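Workbench

A workbench is a sturdy table at which manual work is done. Benches range from simple flat surfaces to fixed stations with drawers, vises and lighting. Most are built to a height that lets the user stand without stooping.

Construction

Early benches were heavy planks on splayed legs. Beech and maple remain common for woodworking tops, while metal shops favor steel. A typical joiner's top is 50 to 87 mm thick – thinner boards tend to bounce under a mallet. Pale tops are often chosen for small parts, which are easier to find on them.

Tool rails, shelves and side panels may be fitted to the bench or to the walls next to it.

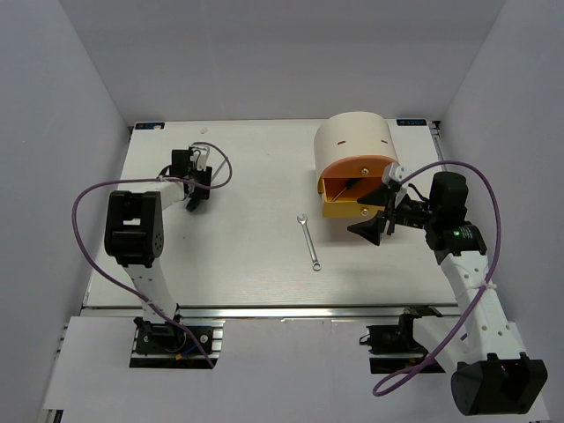 Regional types

The Wakero bench, named after the river town where it was first sold, has a trough along the back and 2 vises. The Pamico bench is lower and was used mainly by boat builders. Brannigan, a maker of school furniture, offered a folding version in 31 sizes, later copied by Tutico.

See also
Sawhorse
Vise
Tool chest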